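**Skelero Releases Revised Listing Standard for Short-Stay Rentals, Adds Gondthorpe Inventory**

GONDTHORPE, December. Skelero, a booking platform for self-catering holiday rentals, has released a revised listing standard that changes how properties are measured, described and priced on its site. The standard applies at once to all new listings. Existing listings will move over as owners renew. Alongside the release, Skelero has opened bookings for 80 properties in and near Gondthorpe, all of them listed under the new rules from the start.

The revised standard replaces free-text descriptions of sleeping capacity, distance and fees with fixed fields. Owners may still write a general introduction to the property, but the introduction can no longer be the only place where a charge or a restriction appears.

"Guests were comparing listings that used the same words for different things," said Marisol Usuga, head of product at Skelero. "One owner's 'sleeps six' included a sofa bed in the living room. Another's did not. We now store beds by room and by type, and the capacity figure is calculated from that record."

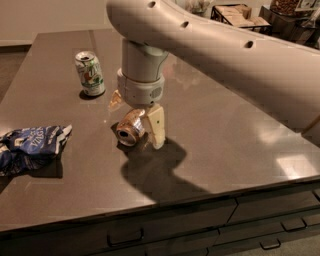

Under the new rules, a listing must state the number of fixed beds, the number of convertible beds and the room in which each is located. Search filters read these fields directly. A guest who excludes convertible beds will be shown only properties where the whole party can be accommodated in fixed beds.

Distances are handled in a similar way. Skelero previously accepted owner estimates such as "a short walk to the harbor." The platform now calculates walking and driving distance from the property entrance to the nearest public transit stop, grocery store and, where relevant, beach access point. Owners can dispute a calculated distance through the listing dashboard. Disputed values are checked by hand and remain visible, marked as under review, until a decision is recorded.

**Total price shown in search results**

Cleaning charges, linen charges and any mandatory local taxes are included in the nightly figure displayed in search results. Optional charges, such as late checkout or an additional parking space, are itemized on the property page before the guest enters payment details. Refundable deposits are shown separately and are not added to the nightly figure.

Owners who collect a mandatory charge on arrival must enter it in the fee table. A listing found to be collecting an undeclared charge will be removed from search until the table is corrected, and the guest will be refunded the difference by Skelero, which will recover the amount from the next owner payout.

The fee table was developed with Astach, a software firm that supplies channel management tools to rental owners. Owners using Astach can complete the required fields in their existing software, and the values are sent to Skelero during the regular sync. Owners who do not use a channel manager can complete the same fields in a web form.

"The main work was in mapping old fee codes to the new table," said Wing-yan Ko, integration lead at Astach. "We reduced the set to 32 codes. Anything that could not be mapped is returned to the owner with the original wording, so that the owner can classify it."
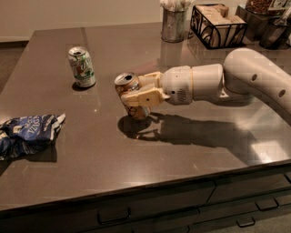 Astach will support both the old and new field sets during the changeover. Imports that contain only the old fields will still be accepted for existing listings, but they will not be accepted for new ones. A field reference is available to owners and developers from the Skelero partner desk.

**Gondthorpe properties**

The Gondthorpe inventory consists of apartments, row houses and detached cottages. Most were brought to the platform through Fitzgerald, a property management company that handles check-in, linens and maintenance for owners in the area. Minimum stays range from 2 nights in the town center to 5 nights for the detached cottages. Check-in opens at 4 p.m. at all Fitzgerald-managed addresses, and checkout is at 10 a.m.

Kathleen Mac Giolla, operations manager at Fitzgerald, said each address had been surveyed before its listing was published. "Our staff recorded the beds, the step count at the entrance and the width of the narrowest interior door," she said. "Those last two are the questions we are asked most by phone, and there was previously no field for them."

Entrance steps and door width are optional fields elsewhere on the platform. Skelero will consider making them mandatory after reviewing how often they are used in search.
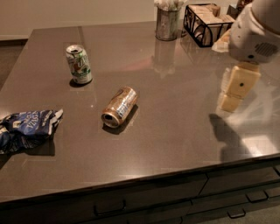 Pets are accepted at selected Gondthorpe addresses. The pet field now separates dogs from other animals and states whether a charge applies per animal or per stay. Smoking is not permitted indoors at any of the addresses.

Cancellation terms are unchanged. Owners continue to select one of the existing policies, and the selected policy is shown in full on the property page and in the booking confirmation. Bookings made before the release keep the price and conditions that applied when they were confirmed.

"Renewal is the point at which owners already look at their rates and calendars, so that is where we placed the new fields," said Darragh Ó Súilleabháin, who manages owner accounts at Skelero. "An owner who wants to switch earlier can do so from the dashboard."

**About Skelero**

Skelero operates an online booking service for self-catering houses, apartments and cottages. Owners and property managers list directly or through a connected channel manager.

**Press contact**

Melina Papadakis, Communications, Skelero. Requests for the field reference, the fee code list or interviews should be sent through the press form on the Skelero website.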